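Ostemdale Alumni Athletes – mentoring night, speaker notes
August 17, 2026
Speaker: Seo-ah Ryu (rowing)

Open with the cold water story. Keep it short, they've had dinner.

Thank the hosts, then straight in: 137 former athletes signed up as mentors since January! When we started it was 2 of us and a borrowed office at Titgate. Pause here, let them clap for themselves.

What mentors do
– one call a month with a current student athlete, up to an hour
– help with a resume if asked
– open a door at work if there's a door to open

Tell the Anach story. Swimmer, senior year, no idea what came after the pool. Her mentor played softball here and runs the shipping side at Anach, and she let her sit in for a whole week. She loved it (she called me from the parking lot, talking so fast I had to ask her to start over).

Numbers slide: 367 students on the list, so most are still waiting for a match. Say this plainly and then ask for hands.
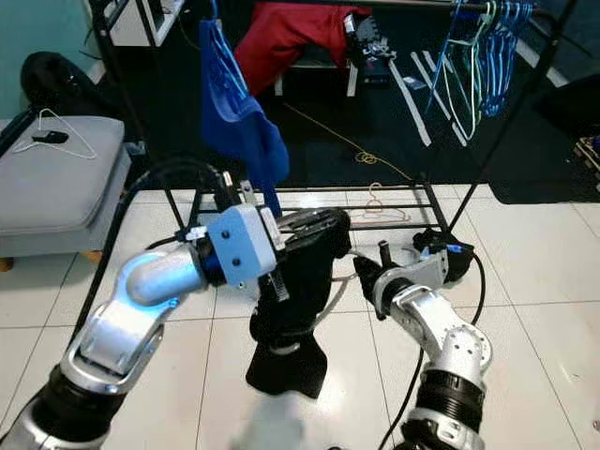
If you coached, you count too. Same if you were a trainer or kept the stats – we'd love to have you, and the students ask for you all the time.

Uchida is giving $1,000 toward the spring travel fund. Ask their table to stand up!

Questions, ten minutes. Someone will ask about NCAA rules, send them to the compliance office and don't guess.

Sign-up sheets are by the coffee. Remind them twice.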